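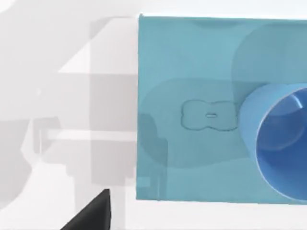

Emiliano Jaramillo wrote in to ask why his arm learns the reach but fumbles the last inch, even after 44 demonstrations by remote control. He had been changing his starting pose and his speed from one run to the next. Most of the tips on this page come out of the answer we sent him.

Practice before you record. Run the task five times with recording off. Your hands settle down, and the bad habits show up early.

Pick one approach and keep it. If you come at a cup from the left, come from the left in every run of that batch. Save the other side for a second batch.

Slow down near contact. Move at normal speed until you are close, then take 2 seconds for the final approach.

Don't pause to think. A long stop in mid-air gets learned along with everything else. If you lose your place, throw the run out and start over.

Move the object a little between runs. A strip of masking tape on the bench marks the limits.

If you guide the arm by hand, hold it behind the wrist and keep your fingers out of the camera's view.

Stop after 18 runs and rest. In July we kept going through a whole afternoon at the Hulby bench, and the late runs were too sloppy to keep.

Write down which runs you deleted.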